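Lamberg Community Kitchen: progress report to the Jullel Fund, January

Prepared by Yuxi Dai, program coordinator 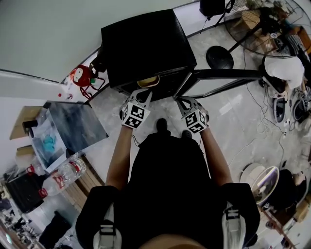 When we last wrote, the recipe booklet was going to be finished by spring. We did not say which spring, and we thank the Fund for not asking.

Recipes. Of the 40 promised, 22 are tested, written up and signed off. The lentil soup went through five drafts, mostly over the word "simmer". Haoran Hao's dumplings are in, now that he has agreed to give the flour in grams instead of by feel. Kevin Rivadeneyra's baked pumpkin is out until it can be cooked by someone other than Kevin Rivadeneyra.

Classes. Monthly evening classes are full, with a waiting list for knife skills and none at all for "Exciting Things to Do with Barley". We have renamed the barley class Soup. Enrolments have picked up.

Budget. We have spent $2124 of the $2898 grant. Most went on ingredients, and a regrettable share of that on saffron, before Zhuoran Cai worked out that turmeric gave the rice the same colour and nobody at the tasting minded. The second stockpot came in under quote. The labelled spice jars did not.

Delays. The oven runs hot on the left side. Every baking time in the booklet had to be checked again at Yuxi's flat, where the oven runs cold on both.

Next period. Eighteen recipes to go, mainly desserts, for which testers have been easy to find. Yiran Qin will do the layout once she has the final text. She has asked that it be final in the ordinary sense of the word.

We request no change to the grant amount and a six-week extension.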